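Sunday, bin picking, Staten cell

Finished the push-then-grasp comparison that Hemi and I set up in June. Same objects for both arms of the test, order shuffled by Doolan's script, bin not re-leveled between runs. 803 attempts logged in total. Threw out 23 where the arm hit a joint limit before it got down to the bin floor. Kept the raw logs for those in case Paora wants them.

Grasp-only is still weak on anything lying near a wall. The planner keeps proposing approaches with the wrist too close to the rim, then falls back to a steep angle and slides off. With the push first, most of those are reachable on the second try. Cost is cycle time: 3 seconds extra per pick on the current speed setting.
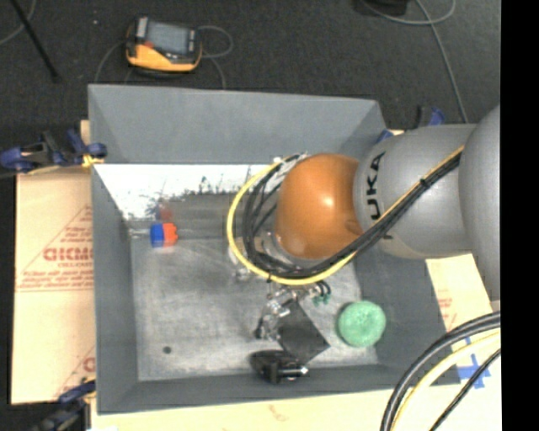
Flat parts are the other problem. Depth on the bin floor is noisy, and the bright strip along the far wall gives false edges, so a thin plate gets merged with the floor in the segmentation. Ashton suggests masking the wall strip before clustering. I tried it on a handful of saved clouds and the plate came out clean in all but one. Needs a proper run.

Checked the clamps again after attempt 373, when the logged bin pose had drifted. Retightened and re-registered. Marked the attempts before and after separately in the Jurkar sheet.

To do: rerun flat parts only with the mask on, send Heather the cycle time table, ask Digby if the cable loop at the wrist can be shortened. It limits how far we can rotate near the left wall.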